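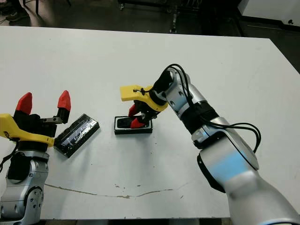 Thursday, late

Choir again. Tolera has decided we are doing the Easter piece in Latin, a language none of us speaks and two of us can't spell. I was put with the basses, where I have been hiding since my voice dropped at fourteen and never found its way back up.

Sang the same 10 bars for most of an hour. Mitiku claims he was flat on purpose, to give the rest of us something to aim at. Abenezer brought ginger cookies and was forgiven for missing the last rehearsal, which tells you what we really come for.

Missed the bus home by the length of the bus. The next one was 30 minutes off, so I walked, humming the tenor line – it's a better tune and they know it. Blister on left heel. Must dig out the old shoes.

Mom called at ten to ask if I'm a soloist yet. Told her it's under discussion. I suppose it is now, between the two of us.

Still haven't paid the water bill. Bed.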